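Demos sammeln fürs Greifmodell, ein Thread. Heute: Obst. 🧵 1/13

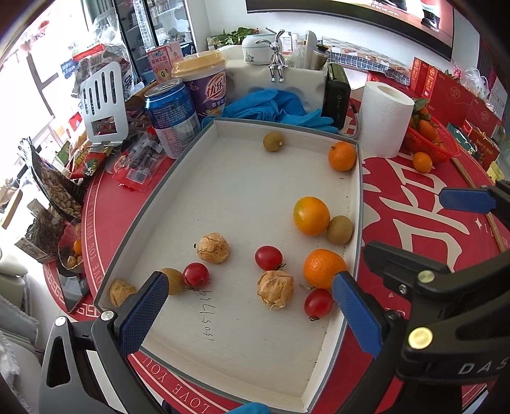

Oei
Datensammlung & Labeling bei Irorico, Projekt Trudine

2/13
Runder Tisch, rote Decke, weißes Tablett mit Longan, Physalis, Kirschtomaten, Orangen und einer Mandarine. Zwei Handgreifer, blaue Finger. Aufgabe in der Liste heißt schlicht "Obst sortieren". Klingt nach zehn Minuten. Ist ein ganzer Vormittag.

3/13
Warum Physalis? Die papierige Hülle. Das Modell hat bisher fast nur glatte, runde Sachen gesehen. Hülle gibt nach, Frucht drin nicht. Genau der Moment interessiert uns, und genau den greift man als Mensch ohne nachzudenken viel zu schnell.

4/13
Also langsam. Finger ansetzen, kurz warten, schließen, heben. Wer hetzt produziert Müll. (Sagt die, die hier gerade im Gehen tippt.)

5/13
Zahlen, weil gefragt wurde: 1.521 Episoden im Trudine-Satz bis jetzt, davon 568 mit Obst oder Gemüse. Pro Schicht schaffe ich bis zu 330 Griffe, danach werden die Handgelenke schwer und man sieht das in den Trajektorien. Wirklich. Die Kurven werden nach der Mittagspause wieder sauberer.

6/13
Tisch drumherum bleibt voll. Erdnüsse, Getränkedose, Milchtee im Becher, Geschenkschachteln, der Korb mit Mandarinen. Ein leeres Labor haben wir in Starklow schon, das kennt das Modell in- und auswendig. Sobald hinten ein roter Korb steht, wird es unsicher.

7/13
Lieblingsproblem: Mandarinen im Korb UND Mandarine auf dem Tablett. Welche ist gemeint? In der Anweisung steht jetzt immer "auf dem Tablett". Stand da bei den ersten Durchgängen nicht, die muss ich alle nochmal anfassen. Selber schuld

8/13
Rot auf Rot ist auch so ein Ding. Die Tomaten liegen auf weißem Boden, easy. Rollt eine über den Rand auf die Decke, ist der Kontrast weg. Solche Episoden NICHT löschen bitte! Fehlversuch + Wiederaufnehmen ist mehr wert als der zwanzigste perfekte Griff.

9/13
Regel von mir, darf man anders sehen: nach jedem Durchgang neu auslegen, ohne Muster. Nicht schön hinlegen. Der Mensch legt automatisch Reihen und das Modell lernt dann Reihen. Hatten wir im März, 11 Episoden am Stück mit der Orange immer an derselben Stelle. Ratet wohin der Arm danach gefahren ist, wenn gar keine Orange da war.

10/13
Longans neben großen Orangen – unterschätzt. Der Finger muss in die Lücke, und die Lücke ist kleiner als man denkt. Ich gehe meistens von der freien Seite ran. Manche schieben erst die Orange weg. Beides ok, nur bitte ins Feld "Strategie" eintragen, sonst sucht man sich beim Labeln nen Wolf.

11/13
Zwei Greifer gleichzeitig heißt auch: zwei Zeitachsen. Vor dem Start beide Finger einmal ganz auf und zu, dann lässt sich das hinterher sauber übereinanderlegen. Wird gern vergessen. Von mir gestern zweimal.

12/13
Zur Frage von vorhin ob man das nicht einfach simulieren kann: teilweise. Orangen gehen gut. Physalis mit Hülle hab ich noch nicht überzeugend gesehn. Wer was kennt, Link gerne drunter, ich les heute Abend alles.

13/13
Weiter gehts um 14 Uhr, dann kleine Verpackungen. Knistertüten, Süßkram, alles was beim Greifen die Form ändert. Auswertung vom Obst kommt als eigener Thread wenn das Labeln durch ist, dauert noch bischen.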